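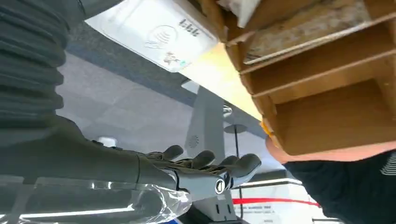 Anyone else's packing floor going through this?

gridbox_gal
Posted Oct 27, 2026

Long time reader, I post maybe twice a year. I work in kitting at a place that ships small glass parts (not naming it, but if you're local to Wukdale you can guess). We use those divided cartons with the cardboard grid inside, and for six years my job has been popping the dividers open, filling the cells and passing the carton down the line.

Since April we've had a humanoid on the line with us. Two arms, real fingers, the whole deal. The rollout people call the project Plusach and everyone on the floor calls the robot "the new guy," which got old in a week. My job now is mostly holding a carton up to it, watching what it does with its hand, and writing that down. I used to go home tired in the shoulders. Now I go home tired in the head!

The pay is the same. The title changed to "line partner." I can't decide if I like it, so tell me how it went at your place.

tapegun_ron
We got arms two years ago, the bolted down kind behind a fence. Different animal, but the first half year was the same as yours, lots of standing next to it being polite. After that they cut second shift from eleven people to seven. They'll say it was attrition. Ask now, while they still want you in a good mood.

mkr_sofia
Hi, Sofia Makris, I run a pack-out team of my own at a different company, so take this as coming from the other side of the desk. Ron isn't wrong to say ask, but I wouldn't assume the worst. We didn't let anybody go. What did change is who's good at the job. My fastest packer hated it and moved to receiving, and a guy who was always middling turned out to be great at spotting why a grasp goes bad. He's a lead now.

tapegun_ron
Sofia, with respect, your fastest packer moving to receiving IS the story. She was good at something and now it isn't worth anything.

mkr_sofia
He, and he likes receiving. But ok, fair, I'd have been sore about it too.

gridbox_gal
This is kind of where I am. I was fast! I could do 500 cells before first break and people knew it. There's no number like that now. Last week my sheet had 363 attempts on it, and whether that's a good week depends on the robot.

b_henriques
Is anyone doing the holding in shifts? We rotate every 20 minutes, after one of our people had her forearm seize up from keeping cartons in the air. Benvinda here, floor safety rep. If they want a box held up at chest height all day, they can buy a stand. Put it in writing.

gridbox_gal
Benvinda, no rotation, and I never thought to ask. It's an hour at a time. I'll bring it up Thursday.

akbari_fan77
Unpopular opinion, I'd trade with you tomorrow. I'm at Fumutia still folding dividers by hand and my thumbs are shot. Let the thing have my job, I'll hold the box.

tapegun_ron
Till they buy the stand.

akbari_fan77
lol ok Ron

b_henriques
Gal, let us know what they say Thursday. And ask for the rotation first, before you get into the title and the money.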